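Clovora Recipe Cards

A plain-text set of 158 home recipes, collected and typed up by Halyna Stetsiuk and Roksolana Bondarchuk. Each recipe is one file. Last full check: 2025-09-27.

What is in a file

Title, yield, ingredients, steps, and a source line. Weights are in grams. Where the cook only gave cups, the cup figure is kept and the gram field is left blank.

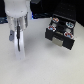
White finger and black cable, over the table.

Languages

87 of the recipes were first written in Ukrainian and translated by Antonina Ostapchuk. The original text sits below the translation in the same file. Dish names are left as the cook wrote them — spelling varies between families.
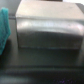
Oven settings are given in both Celsius and Fahrenheit. Fan ovens are marked "fan" after the number. Stovetop heat is low, medium or high, nothing finer.

Known problems

Two bread recipes have no proofing time. The pickles section was retyped in January from a faded notebook, and some salt amounts are marked with a question mark. Please do not guess at these.
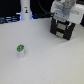 Duplicates are kept if the method differs. There are three versions of the beet soup for that reason.

Changes and fixes

Send corrections to Trí Huỳnh with the file name and the line to change.

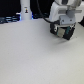

New recipes are welcome from anyone who has cooked the dish at least once. Use the blank card in the templates folder and leave the number field empty.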